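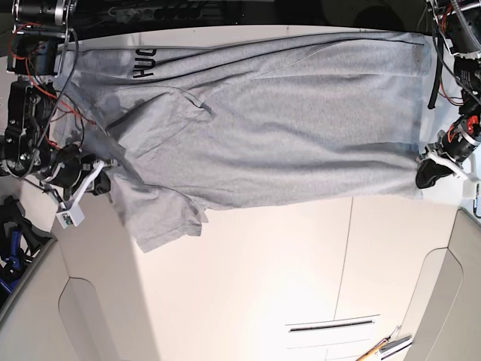
Figure 4. Gray T-shirt laid out between the two grippers, hem toward the left arm.

Section 4: Setting up the two-arm cell for shirts

This section picks up after the arms are bolted down and the controller boots without errors. If you're still fighting with the mounting plates, go back to Section 3 and come see me here when you're done.

One thing about names before we start. I call the arms left and right from the robot's side, and so do the labels on the cables and the menus. In Figure 4 you're facing the robot, so its right arm is on the left of the picture and its left arm is on the right. I mixed these up for most of May, and I've swapped the wrong gripper pad more than once!

4.1 Before you power up

1. Press the stop button and leave it pressed. Everything in 4.1 and 4.2 is hand work.
2. Wipe the table with a dry cloth. I used spray cleaner for a while and it left a film that made knit fabric drag.
3. Run a fingertip along the seams in the table surface. If a seam catches your nail, it will catch a hem too, so level that section again (see 3.6).
4. Follow the red and black wires down each arm from the upper joints. You want enough slack for the arm to reach all the way out, but no loop big enough to hang down on the cloth. Move each arm through its reach by hand and watch the wires while you do it.

CAUTION: Don't tie the wires tight across a joint. Noemí Aguirre did a very neat job with zip ties on our second Wallner cell and we were replacing a wrist lead by the weekend. Her ties look great, they just need to sit between the joints.

4.2 Checking the gripper pads

The fingers on our grippers are white plastic and the part that does the gripping is the black pad. The pads wear out long before anything else does.

1. Open the gripper by hand.
2. Press the pad with your thumb. It should feel a little tacky. If it feels slick, clean it with a damp cloth, let it dry, and try again.
3. Look for a shiny stripe along the edge of the pad. A stripe means it's time for a new one.
4. Replace both pads on a gripper together, even if one still looks fine. A new pad against an old one will twist the fabric as it closes.
5. Write the change in the log. We get 20 working days out of a set on cotton, and less on anything with a zipper.

NOTE: Spare pads come from Plastdale in bags of 18. The Grotwood ones fit too, but they're a hair thicker, so redo the close setting in 4.4 if you switch.

4.3 Laying out the test shirt

Use a plain cotton T-shirt, adult size, washed at least once. New shirts are stiff and will make your setup look better than it is.

1. Lay the shirt sideways across the table, with the collar and sleeves toward the right arm and the hem toward the left arm.
2. Smooth the hem end so the edge runs straight. That's the end I'm fussy about.
3. Leave the collar and sleeve end a bit rumpled. A sleeve drooping toward you is fine, and so are a few long creases in the body. The cell has to cope with real laundry, and if you iron it all out you'll only be testing your own ironing.
4. Step back behind the floor line.

4.4 Teaching the two start points

1. Release the stop button and choose Teach from the main menu. Keep the speed at the lowest setting.
2. Jog the right arm down until its pad is near the lower corner of the fabric, where the sleeve and collar bunch up. Save it as R-START.
3. Jog the left arm until its pad rests against the edge of the shirt, near the corner of the hem. Save it as L-START.
4. Go to Grip, then Close, and enter 62. That's my number for T-shirt cotton with Plastdale pads. Go up two at a time if the cloth slips.
5. Run Close and Open on each side and watch the fabric. It should lift a little and not scoot.

CAUTION: If a pad pushes down hard enough to drag the shirt, stop and raise that start point. Pressing into the table is the fastest way I know to crack a finger.

4.5 If it won't behave

Code 108 on the screen: one arm thinks it has reached its limit. Check that you saved R-START and L-START under the right names (see my confession at the top), then teach them again.

Hem keeps slipping: clean the left pads first, and only then touch the Close number.

Arm shakes when it's stretched out: look at the thick black cable beside the left arm. If it's pulling, give it more slack at the clamp and run the move again.

For anything else, write down the code and call the Clorkstead shop before you reset the controller, as a reset wipes the saved points.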